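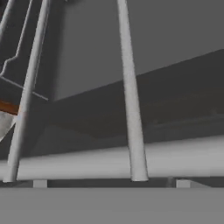 Two light grey rods, further apart at the bottom than the top.

CLURDEN PLOTS, MARCH 2022

Quick one this month as I'm writing it between the dentist and the school run. Sorry for any spelling.

WATER. Back on from the Saturday after next, all being well. Please check your own tap is shut before then, last year plot by the gate flooded and so did the path and so did my boots. The trough by the compost bays still leaks at the bottom corner. Signe Berge has had a go with sealant. Holding so far. Don't lean things on it.

BEANS. Too early! I know it's been mild. I know the packet says March. The packet wasn't written up here. Last year I put my runners in under glass far too soon, had great long pale things flopping about on the windowsill by Easter, then planted them out and lost the lot to one cold night. Wait. Broad beans are another matter, get those in now if you didn't do it in autumn, they don't mind anything except mice. For mice: holly leaves in the trench, or chilli powder, or a cat.

What you can do now is get your supports ready. Old question of wigwam or double row, and I've changed my mind on it again. Double row gives you more beans and easier picking but goes over like a fence in the wind if it's side-on, and most of us are side-on. Wigwams stand up better. Push the canes in deeper than you think, tie the top twice, and put something on the ends for the sake of your eyes. Signe uses yoghurt pots. Corks if you've got them, which some of us have, plenty.

POTATOES. The seed order came in short, we asked for 75 kilos and there were 3 bags missing off the pallet. Mostly the second earlies. Clerville Nurseries are sending the rest, no charge for delivery. If you've had your first earlies already, get them in egg boxes somewhere light and cool, not the airing cuboard (you know who you are). Maincrop to collect from the hut, names are on the sacks. Cash or cheque.

MANURE. Verena Eder has found a new stables who'll tip a load at the top gate. Well rotted, she's been and had a proper look. Bring your own barrow. Take your share and leave some, last time it had all gone by lunch and there was a bit of feeling about it. Anything still there after a fortnight is fair game.

SEED SWAP. Went well. Nearly 200 packets on the table, a lot of them lettuce. Takings from teas came to £578 over the winter, so we can get the shed roof felted at last. Leftover seeds are in the biscuit tin in the hut, help yourselfs. There's a squash in there called Ota which I can't find anything out about, saved seed, no date on it. If anyone grows it let me know what comes up. Brown envelope, very nice handwriting.

PATHS. Keep them clear please. Same as every year.

OPEN DAY. July again, date to follow once I've checked we don't clash with the church fete. Need somebody for the cake stall and somebody to do the signs. The old signs have gone soft.

WAITING LIST. Two half plots coming up along the hedge side, shady at the far end but good soil, it was all raspberries once. If you want to swap over from where you are, tell me before I offer them out. By the end of the month.

Gate code changes on the first. Ring me or ask Verena, I'm not putting it in here.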